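Tedero Series Workbench: Setup Guide
Section 4. Seasonal Adjustment of Monthly Series
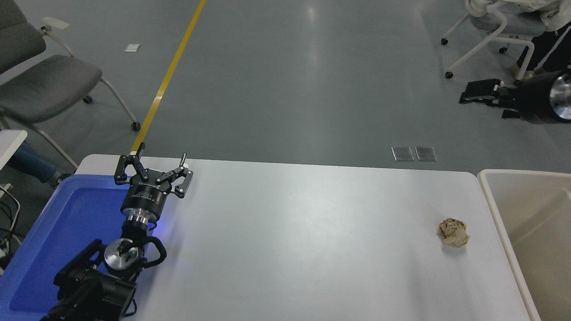 Figure 4-1. Two-finger parallel gripper, jaws open, at a white table.

4.1 Scope

This section covers the seasonal adjustment of monthly and quarterly series, such as retail sales, payroll counts or building permits. Annual series have no seasonal pattern and are rejected by the adjustment module. Loading of raw files is covered in Section 3.

4.2 Before you start

The series must be loaded and must show the status READY in the series list. A monthly series needs at least 30 observations with no gaps. The module accepts up to 400 series in one batch and up to 2,000 observations per series.

CAUTION: Do not adjust a series that the publisher has already adjusted. The module does not detect this. A second pass produces false turning points, mostly at the ends of the series.

4.3 Setting up an adjustment

1. Open the Adjust tab and select one or more series.

2. Set Frequency to Monthly or Quarterly. All series in a batch must share the same frequency.

3. Set Model.
Multiplicative: the seasonal swing grows with the level of the series. This is the usual setting for sales and output.
Additive: the swing stays the same size at any level. Use this setting for any series with zero or negative values, such as a trade balance.

4. Set Calendar. Choose the country file that matches the series. The Skellik calendar add-on must be installed for moving holidays such as Easter. Without it, only trading-day effects are removed.

5. Set Outliers to Auto, List or Off. With List, enter each month as YYYY-MM, one per line.

6. Click Preview. The seasonal factors are plotted by month. For a retail series, check that the November and year-end factors have the expected sign before you go on.

7. Click Run. The adjusted series is saved under the original name with the suffix _SA. The raw series is not changed.

NOTE: If a value of zero is found under Multiplicative, the run stops with error 20. Change the model to Additive and repeat from step 6.

4.4 Revisions

Each new observation changes the estimated factors, so past adjusted values will move. Two settings control this.

Concurrent: factors are estimated again at every run. Revisions are frequent and mostly small.

Projected: factors are held for one year and estimated again at the annual update. Adjusted values change only when the raw data change or at the update.

CAUTION: Switching between the two settings overwrites the stored factors. Export them first (File > Export Factors).

4.5 Checking the result

1. Open the Diagnostics panel.
2. Read the residual seasonality line. PASS means no seasonal pattern was found in the adjusted series.
3. If the line reads FAIL, shorten the span to exclude old data, or change the model, and run again.

Section revised March 17, 2023. Technical review: Lụa Giáp, Rosimeire Figueiredo.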